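In praise of the bad example

Every firm that teaches machines by demonstration has a folder of shame. Ours at Stostden holds more than 200 recordings in which somebody sneezed, dropped the plug or wandered off to answer the door. Standard practice is to delete these and keep the handsome ones. I think standard practice is daft.

A learning system shown only perfect work learns a world in which everything goes perfectly. It has never met a cable that rolls back at it. Then we let it loose in somebody's kitchen and are wounded when it stares at a tangled lead like a curate at a rave.

My colleague Libor Lukáč disagrees. He wants 960 clean examples of each task, all on a tidy table, and he would iron the table if we let him. Vojtěch Kollár, who has to sit through the recordings, wants 37 good ones and an early supper. I have some sympathy with Vojtěch.
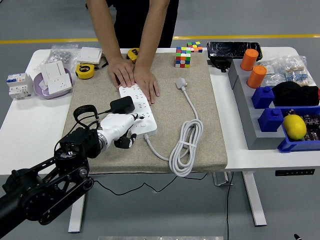 Mess is cheap, and I would put far more of it into every session. A table for a job with plugs ought to hold things that have no business near plugs. Two Rubik's cubes at the back of the board and a lemon in a blue bin do me nicely. So does a person leaning in with both hands on the power strip while the robotic hand hovers over the other end, which is how most jobs go when two parties share them. Libor would have the lemon out in a moment. I would add an onion, and keep the recording whatever happened next.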